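La banda de 160

Leif Brøndum bajó al sótano a las once de la noche con el termo y los auriculares. En Flondau llovía desde el mediodía y la vertical del prado tenía los radiales bajo el agua. No le preocupó. El suelo mojado nunca le había empeorado un contacto.

Encendió el Prestier y esperó a que se estabilizara. Tobiloba Ajayi ya estaba en la otra silla, con el cuaderno abierto.

—Hay ruido —dijo ella—. Cada pocos segundos, un zumbido. Empieza en 1.959 y sube hasta casi 2.000.

Leif escuchó. Era un motor. Paraba, giraba al revés, volvía a parar.

—Es el lavadero.

—¿A estas horas?

Subieron los dos. El lavadero quedaba al otro lado del patio, con la puerta sin llave.
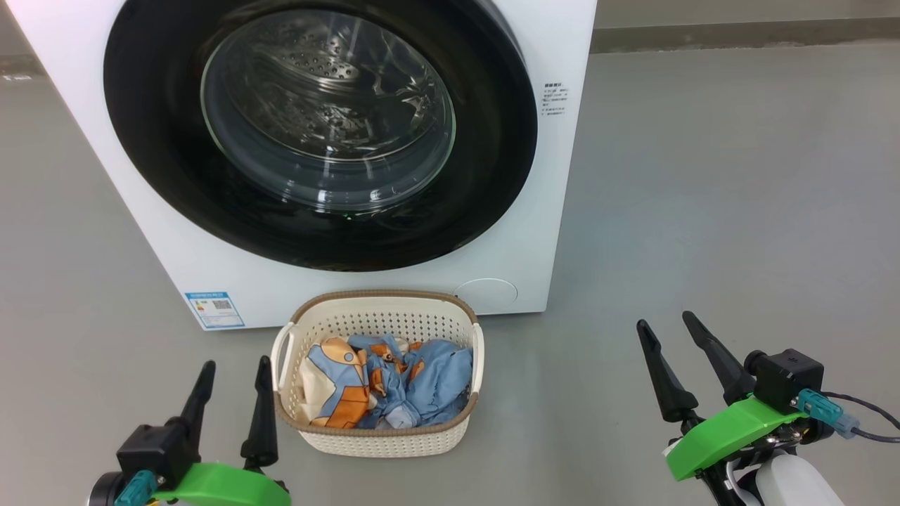
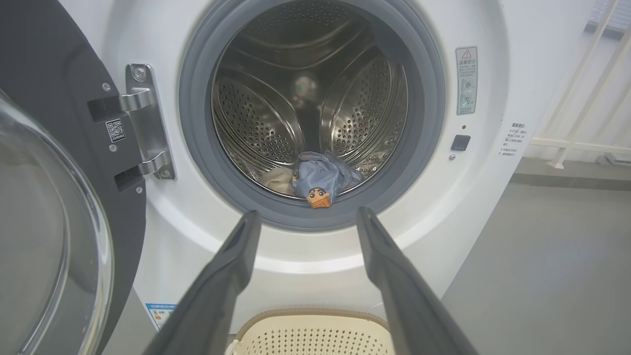
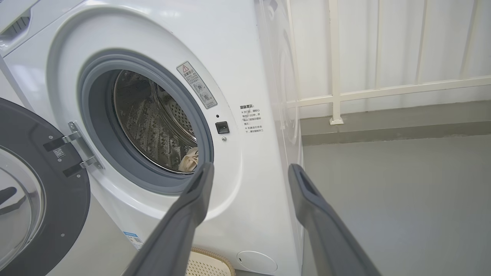
La lavadora de carga frontal y su tambor de acero.

Leif tiró del enchufe y volvieron al sótano sin hablar. El zumbido seguía igual.

—Entonces no era eso —dijo Tobiloba.

Él anotó la hora. Luego cambió a la antena de recepción, la que Hafþórsson les había vendido en febrero, y la giró hacia el norte. El zumbido bajó. Debajo apareció una señal lenta, de alguien que manipulaba a mano y se equivocaba en las eses.

—Hilldale —leyó ella—. Dice que está en Hilldale y que lleva 196 noches llamando.

—¿Y quién le ha contestado?

Tobiloba siguió copiando hasta que la señal se hundió en el ruido.

—No lo dice. Pregunta si estamos ahí.

Leif acercó el manipulador y empezó a transmitir.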